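How to Empty the Junk Bin Without Starting a Second Junk Bin

Posted January 1, 2021

Every house has one container where things go when they have no other address. Ours is a Jornine bin, gray, big enough to bathe a spaniel in, and bought on the theory that a larger bin would mean fewer piles. The theory has been retired.

What follows is the method I use now. It takes 48 minutes if you don't stop to play with anything.

What you'll need

The bin, as is. Don't pre-tidy it.
2 smaller boxes with lids. I use the Brustance ones, which stack, in the sense that they stack until you walk past.
A damp cloth.
A trash bag.
A timer you can hear from the next room.

Step 1. Stop adding to it

Tell the household the bin is closed. They will nod. Put it somewhere inconvenient anyway, like the top of the dryer.

Step 2. Take out the bulk

Clothes, blankets and anything bigger than a shoebox come out first and go straight to the rooms they belong in. Walk them there. If you set them on the stairs "for later," you now own a junk staircase.

Step 3. Deal with the stragglers

Once the big stuff is gone you're left with the hard core: a cup, a hairbrush, a toy dinosaur, a fuzzy ball, something flat and white that might be important. These are harder than the blankets. Each one belongs to a different room, and no two of them have ever had anything to say to each other. 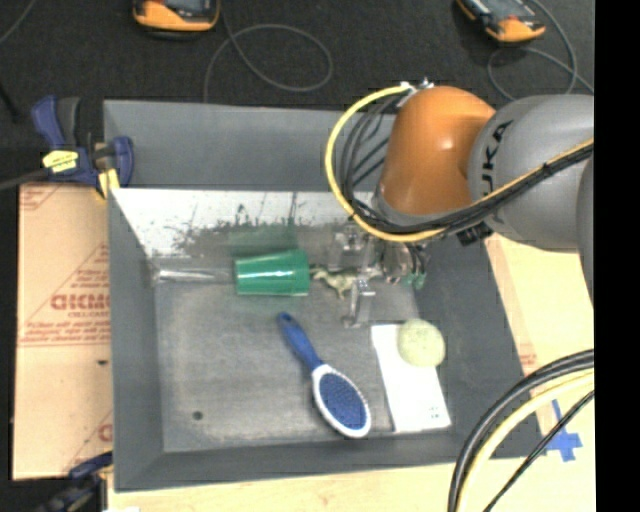

Pick up one thing at a time and say the room out loud. Kitchen. Bathroom. Toy shelf. You'll feel ridiculous, but it works better than staring. If you can't name a room within 7 seconds, the thing goes in the first Brustance box, which is the Undecided box. Anything that belongs to somebody outside the house goes in the second.

Turn over every card and flat package before you let go of it. I once threw out a Follen gift card worth 400 dollars because it looked like packaging, and I still think about it in the shower.

Clear plastic gets a hard look. If it's the lid or sleeve of something you own, reunite them. If you're keeping it because it's a nice shape, there's the trash bag.

Step 4. Wipe the bin

Scuffs on an old bin are permanent. I spent most of one March going at mine with Negi cleaning paste, and all I did was polish the scuffs. Wipe out the crumbs and move on.

Step 5. Deliver

Do one lap of the house with everything that has a room. Hairbrushes go in the drawer, not next to the drawer. Cups get washed even if they look clean.

Step 6. Set a date for the Undecided box

Write it on the lid in marker. When the date comes, whatever you haven't gone looking for can be given away. The dinosaur is exempt at my house, by popular vote.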